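Home Forums Kitchen & Pantry Storage New Posts Search Log In

Thread: Drawer dividers or no drawer dividers

muddledrawer
I have one deep drawer left to sort and it has beaten me three times. Ladles, whisks, the potato masher, two graters, all in together like commuters. Bought the Tedeck expandable set in February, expanded it, and it has been quietly contracting ever since. Is there a divider that stays where you put it?

nisreen_akl
Tedeck are fine if the drawer is under 300 mm deep front to back. Past that the springs give up. I cut down a cheap bamboo tray and wedged it in with a strip of felt. Hasn't budged.

pantrygoblin
Unpopular opinion, take the masher out. A masher is a drawer jammer that happens to do potatoes. Hang it on a hook and half your problem goes away.

muddledrawer
The masher stays. It was my aunt's and it has seniority.

Bit-na Seok
Seconding the hook. Also you don't need dividers for long tools, you need them all facing the same way. Handles to the front. My drawer has 43 things in it (I counted during a very long phone call) and it shuts.

nisreen_akl
43 things in one drawer is a hardware store.

Bit-na Seok
It shuts, Nisreen.

oldspoonhand
Handles to the front is wrong, sorry. Then every whisk looks like every other handle and you pull out four before you get the one you want. Business end forward. You lose a little dignity and gain a lot of time.

pantrygoblin
And you grab a grater by the grater.

oldspoonhand
Once. You do it once.

muddledrawer
OK, progress report. I emptied the whole thing onto the counter and found a melon baller I have never bought. Tried the Ralmont pegboard base, the one you cut to size — 100 pegs in the bag, and I now own 94. It does hold. The graters stand up on their sides against the back, whisks go left, ladles nest on the right, and the masher has its own berth up front.
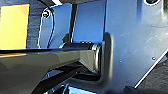
The one thing I'd warn you about is the height. Pegs plus ladle comes to a hair more than the drawer opening, so the big ladle has to lie on its back or nothing closes. I sanded two pegs down and it made no difference except to the pegs.

nisreen_akl
Still say felt and bamboo. What did the pegboard cost you?

muddledrawer
More than the graters. Let's leave it there.

Bit-na Seok
Which way did you put the handles?

muddledrawer
Front for the whisks, back for the ladles.

oldspoonhand
Coward.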